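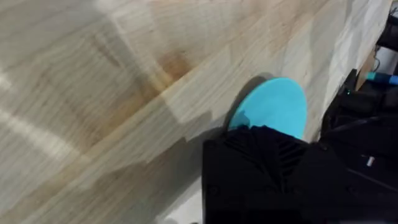
Bench notebook, Clotcombe workshop
Saturday, early, before anyone else is in

Wood day! I've been putting off writing up the tabletops for most of May and the pages have turned into a mess of arrows and coffee rings, so I'm starting clean.

Where we are. The pale strip top has had its first coat of oil and its second, and it's due a good long look before I decide on a third. I love this kind of glued-up top. You get all these long seams running dead straight, and inside each strip the grain goes off and does whatever it likes, little waves and streaks, beige into tan into a soft gray. Kaja says I stare at it too much. Kaja is right, but she stood there with me for a good while yesterday, so I'm counting her as a convert.

The brown patch. This is the thing I want to get down properly. There's one warm, amber-colored area where the grain goes dark and then fades out into the lighter boards. Three theories in the shop at the moment:

Kaja Šimkus: a knot, or the edge of one, with color bleeding out into the wood beside it.

Me, last week: a stain, probably from a tea mug or a finish can.

Me, this week: just a more richly colored piece of wood that somebody at the glue-up stage either didn't notice or liked as much as I do.

What I'd expect if it were a mug: a ring, or part of one, with a harder edge. What I'd expect if it were a knot: grain bending around it. I want to get down to eye level with a lamp and follow the lines through by hand before I say anything firmer. Not sanding it to find out! If it's heartwood, or anything like that, sanding won't shift it and I'll have a dip in a nice flat top for no reason.

Glare. The light comes in low across the wood and washes out a whole streak of the surface. Maddening for judging color, wonderful for finding scratches. So: color checks with the blind down, scratch checks with the blind up. I've been doing both at once and getting cross with myself. Kaja suggested chalking a line on the floor where to stand, which I laughed at and then did.

The blue disc. We've been using a flat turquoise round on the top as a color reference, and I'm so happy with how well this works. It's a really vivid sky blue, matte, smooth all over, and it doesn't throw back shine the way the glass coasters did. Put it down on the oiled wood and your eye resets at once. Suddenly you can see how yellow the top has gone, or hasn't. Staring at pale wood on its own for ten minutes, I lose all sense of warm and cool and start believing it's white.

Something I noticed and want to keep: the disc looks a deeper blue wherever a shadow lands on it. Obvious when written down, but it threw me off twice. If the disc is half in shadow, don't use it. Move it out into even light, wait a moment, look again.

Also, lift it. Don't drag it. I want no tracks in soft oil and no argument later over which scratch was whose.

Sanding notes, for whoever does the next one. We finished at 300 on the offcut from the same batch and I think that was a touch too fine. The oil sat on top and took ages to go in. The side I left coarser drank it up and has more depth to the grain, though it's a bit furry to the palm. I'd like to try something in between on the next offcut, wipe it with a damp rag to raise the fibers, let it dry right out, and go over it lightly once more. If anybody has already done this and it's in another notebook, please tell me and save me an evening.

Rags go flat over the rail outside to dry. Not in the bin, not in a ball, not "just for a minute."

Oils. Two on trial. The Letora goes on thin and smells faintly of oranges, and I keep finding reasons to open the tin. The Senier is thicker and slower, and I have to work it along the strips with a pad or it gathers at the seams. On the offcuts the Letora stays paler, which I prefer with this wood. The Senier brings the gray streaks up beautifully but pulls the whole board toward honey. Kaja likes honey. We'll put the offcuts side by side at lunch with the blue disc between them and have it out.

Seams. Ran a fingernail across as many as I could reach. Couldn't feel most of them at all. One catches slightly toward the end nearest the door, and I've put a pencil dot on the underside to find it again. My guess is a bit of glue left proud. A card scraper, two or three light passes, then touch in the oil. I'm looking forward to that more than is reasonable, because the scraper has a fresh burr and it's cutting like a dream.

The Stankevičius job. Shelf for the old house, the one with 1902 over the door. Length is 438 mm between the alcove walls at the front and I still don't have a measurement for the back. Do not cut until I do. Old walls, they're never parallel. I want to use the leftover strips from this same stock, and I might even go looking for a piece with a dark patch in it now that I've got so fond of ours.

To do:
Lamp, eye level, brown patch. Sketch the grain lines.
Offcut between grits, damp wipe, resand.
Scrape the proud seam.
Wash the disc in soapy water, it'll be picking up oil.
Ring about the alcove, back measurement.
More rags.

Kaja's just come in with buns and wants the blind up.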